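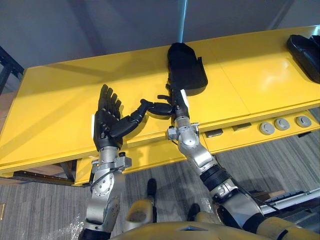 Derkham Allotment Association
Minutes of the Regular Meeting, August 31, 2018

The meeting was called to order at 7 p.m. The minutes of the May meeting were approved as circulated.

Water supply. The Bastside main was shut off twice during the summer. The contractor, Wetidell, has quoted $3000 to replace the valve and the damaged pipe beneath the east path. Members asked whether the work could wait until the beds are cleared. It was agreed to accept the quote, with a start date after first frost. 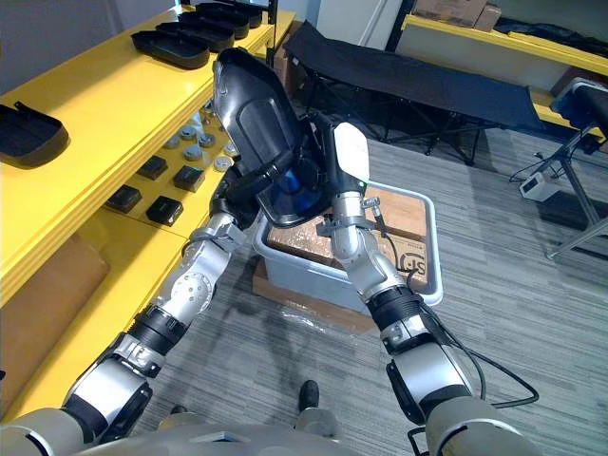 Hoses are to be shut off at the spigot until the repair is complete – this applies to shared beds as well.

Plot rents. A proposal to raise the annual rent to $100 was discussed. Several members objected that notice had been short. The proposal was tabled.

Vacant plots. Plots on the Lu Street side remain overgrown. The waiting list will be contacted in writing, and replies are due within 3 weeks.

Other business. The compost delivery was noted as late. No action was taken.

The meeting was adjourned.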